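Fludness (robot learning method)

Fludness is a training method for two-armed robots that handle cloth and other soft items. It was worked out by Nasrin Daneshvar and co-workers at the Meinecke lab and is mostly known from the sock hanging task, where two arms clip socks to a small drying hanger. Name comes from an early code folder, no deeper meaning. First write-up circulated in June as a lab report.

Background

Most imitation learning for robot arms works on rigid things – cups, blocks, drawers. Position known, shape known. A sock has no fixed shape. It folds on itself, the cuff closes up, and it moves when the clip moves. A hanger on a wire is worse, becuase it swings and turns at the lightest push. Earlier tries at Meinecke used one arm with the hanger bolted in place. Judged too easy and dropped.

Single policies trained straight on human demonstrations did fairly well at the pick-up and badly at the clip. Typical failure: cuff close to the jaws, both arms stop, small back-and-forth motions until time runs out. The report calls this "dithering".

Setup

Two arms at the front of a table, parallel-jaw grippers, a wooden beam over the top. Hanger on a metal hook from the beam, free to move. Cloud-shaped plastic hanger with clips along the bottom bar. Socks start on the tabletop, in different colors so the camera can tell them apart. Lighting not controlled.

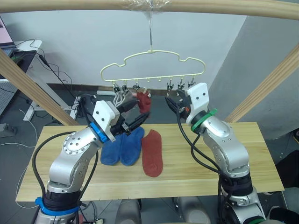
Sock hanging task, both arms at the hanger. A gray-and-white sock and a red sock are on the clips at left, two blue socks and a red one remain on the table.

The arms are run by Tindarent, an in-house control layer that takes target poses for both grippers at once and smooths them. Tindarent does no planning. If the policy asks for something silly the arms will do it, slowly.

Method

Fludness splits training in 2 stages.

Stage one – coarse motion. The policy learns reach, grasp and lift from demonstrations, all recorded by people moving a pair of leader arms. 1077 demonstrations in the main set. Both arms are predicted jointly from the start; training them seperately and merging later gave collisions near the middle of the hanger.

Stage two – contact. Only the short stretch around the clip is used, cut out from the longer recordings by hand. 520 of these clips-of-clips, as the report puts it. The loss here is weighted toward the relative pose between the grippers, and the absolute pose in the room counts for little. Reasoning: if the hanger has swung, room coordinates are stale, but cuff-to-clip distance still means something.

A small switch network picks which stage is in charge. It looks at the head camera image and the gripper openings, nothing else. No force sensing. An early version switched too eagerly and flickered between stages, fixed by making it hold its choice for a short minimum time.

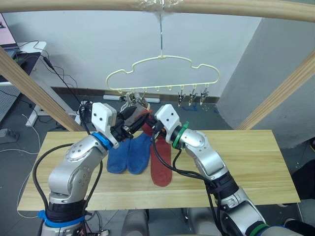

Lifting is left to stage one right up until the cuff is near the bar. Handing over earlier was tested and made things worse – stage two has never seen a sock far from the hanger and tends to close on air. Handing over late is safer but costs time, as the hanger has often started to turn by then.

Results

The report gives results as comparisons against a single-policy baseline trained on the same data. Main findings:

Pick-up: no real difference. Both methods fine.
Clipping: Fludness clearly ahead, most of all when the hanger starts off at an angle.
Dithering: nearly gone. Still shows up when two socks overlap on the table and the gripper catches both.
Speed: slower per sock than the baseline when the baseline works. Daneshvar lists this as the main open problem.

Dropping stage two and keeping the switch gave baseline results, as expected. Dropping the relative pose weighting hurt more than halving the contact data.

Criticism and limits

Hand cutting of the contact data is slow and depends on who does it. Follow-up work by the Stindex group tried to find the cut points from gripper speed alone, with mixed results on thin fabric. Others have noted that one hanger type was used throughout, so it is unclear how far the method carries over to other clips. Socks only, too – no towels, no shirts. Daneshvar's reply was that towels are next.

See also

Imitation learning
Bimanual manipulation
Deformable object handling
Tindarent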